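Tiempo de lectura: 3 min

Zimstead presenta Skulta, una línea de vasos y brochas para ordenar el tocador

La firma de artículos para el hogar amplía su catálogo con una colección dedicada al cuidado personal, que estará disponible en julio en los establecimientos Funbridge y en la tienda en línea de la compañía.

Zimstead anuncia el lanzamiento de Skulta, una colección de 13 referencias destinada al almacenamiento y la conservación de brochas de maquillaje. La línea comprende vasos de sobremesa, bandejas bajas y un surtido de brochas de rostro y ojos que podrán adquirirse por separado o en estuche.

El desarrollo de la colección ha correspondido al estudio Liem, colaborador habitual de la compañía en el área de baño y dormitorio. Durante la fase preparatoria, el estudio recogió las respuestas de 2000 clientas y clientes a un cuestionario sobre sus hábitos de orden. La mayoría de las personas consultadas declaró guardar las brochas tumbadas en un cajón o en el neceser, junto a otros productos, y manifestó su preferencia por un recipiente abierto que pudiera permanecer a la vista.

A partir de esas respuestas se definió el vaso Skulta, de planta cuadrada y esquinas redondeadas, en un tono crema. Las paredes, ligeramente abombadas y de acabado mate, presentan una superficie irregular que la compañía ha querido mantener en todas las piezas de sobremesa. El vaso carece de tapa y de divisiones interiores.

La brocha grande de rostro, concebida para la aplicación de polvos, combina un cabezal redondeado de pelo suave con una virola dorada y un mango negro que se estrecha hacia el extremo. El surtido completo suma 11 modelos de brocha, todos ellos con los mismos colores de virola y mango.
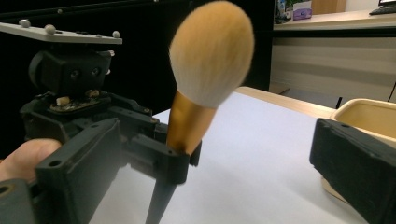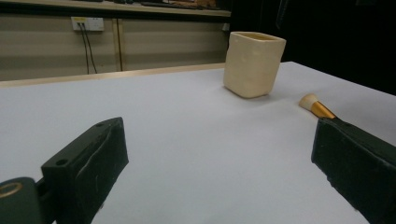

La brocha de rostro de la colección Skulta, con virola dorada y mango negro. En la segunda imagen, junto al vaso de color crema.

Zimstead recomienda colocar las brochas en el vaso con el cabezal hacia arriba y reservar el recipiente para útiles limpios. Tras el lavado, las brochas deberán secarse en posición horizontal sobre un paño, lejos de fuentes de calor, antes de volver a su sitio. Cada estuche incluirá una hoja con estas indicaciones.

La primera producción consta de 3000 estuches. Funbridge reservará a la colección un espacio propio en la sección de baño, donde el público podrá examinar las piezas fuera de su embalaje. Las bandejas se incorporarán a la venta en una segunda entrega, cuya fecha se comunicará oportunamente.

Los medios interesados en recibir la ficha técnica o solicitar muestras pueden dirigirse al departamento de comunicación de Zimstead, en horario de 9:00 a 14:00.

Comentarios (3)

marisol_tocador
¿El vaso se venderá suelto? Brochas ya tengo de sobra, lo que me falta es dónde ponerlas.

Pilar G.
Me gusta que sea cuadrado, así se arrima bien a la esquina de la balda. Espero que lo saquen también en gris.

nubedepolvo
Las mías llevan años en un tarro de mermelada y tan contentas, pero ese color crema me está tentando. ¿Se sabe el precio?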